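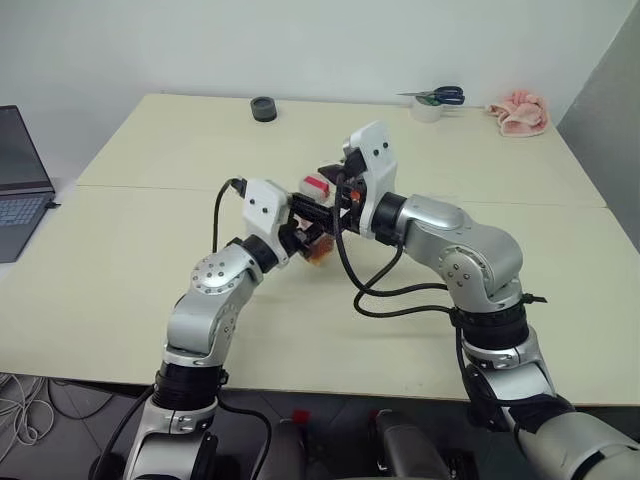 # Bench notes: software tips for two-arm setups

Collected by Jarrah Donnelly at the Ormsby shop. These apply to any pair of tabletop arms working over a shared table. Menu names are from Plido, our planner, and Erow, the logger. Other packages have the same settings under other names.

## Before you start the arms

- Load the table model first, then the arms. Plido accepts them in either order, but it only checks the arms against whatever was there when they loaded.
- Compare the file name of the left calibration with the right one. They should carry the same month. We lost a whole afternoon in March to a mismatched pair.
- Turn off sleep mode and automatic updates on the laptop.
- Put scissors, cloths and anything else you want to keep handy at the back of the table, and add a keep-out box over that strip in the planner. A low box is enough if the arms never reach over it. If they do, make it taller than the tallest thing there.

## When the grippers have to meet

Two grippers working close together will set off the collision checker long before they touch. Don't switch the checker off. Open the pair list, find the finger-to-finger entries, and lower the margin on those alone. Leave wrist against wrist and cable against wrist at the default.

Give one arm the job of holding still. Set it to hold position and let the other make every small correction. If both arms correct at once, each chases the other's error and the fingers start to shake. The shake is easy to mistake for a worn joint.

Cables aren't in the stock arm model. Add a fat capsule along each wrist where the loops hang out. It costs a little planning time. The capsule should move with the wrist link and not with the gripper.

## Clear cups and glasses

Depth cameras do poorly with clear plastic and glass. Often you get the table behind it, or a hole. These settings help:

1. Find the object in the color image and use the depth only for the table plane.
2. Take height and width from a measured model of the cup. A tape measure is good enough.
3. For a stemmed glass, store the stem and the bowl as two shapes. One big cylinder blocks side grasps on the stem.
4. Tell the planner when there is liquid in it. In Plido this is the "keep upright" box, plus a lower acceleration limit on that arm.
5. Lower the grip force for thin plastic before you close, and save it under the object's name.

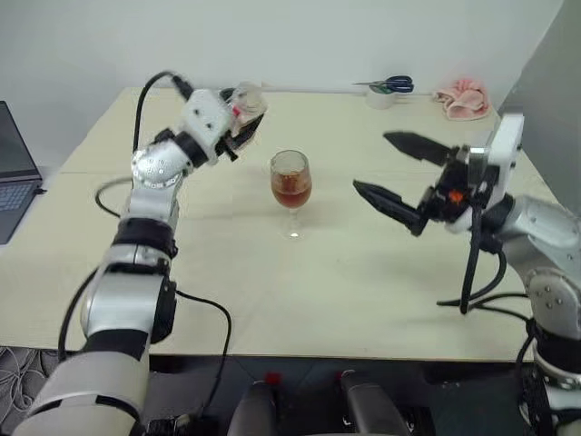 **Can I run the planner and the camera software on the same laptop?**

It works as long as the low-level control loop runs somewhere else. Ours runs at 1,000 Hz on the arm controller, and the laptop only sends new targets every 4 ms. If the laptop gets busy, lower the camera rate first and leave the targets alone.

## Logging

Record joint positions, commands and gripper width in one file with one clock. Erow defaults to a separate file for each arm; change this under Session > Merge. Lining up two clocks afterward is slow work.

Write down the software version at the top of each log. Pronent, our older replay tool, can't open anything saved after build 216, and the error it gives says the file is empty. The file is fine. Export it again in the old format.

## Stopping for the day

Park both arms from the saved pose, left first. Close the planner before the logger so the last few commands get written. Copy the log off the laptop and clear any margins you lowered, or they will still be low the next morning.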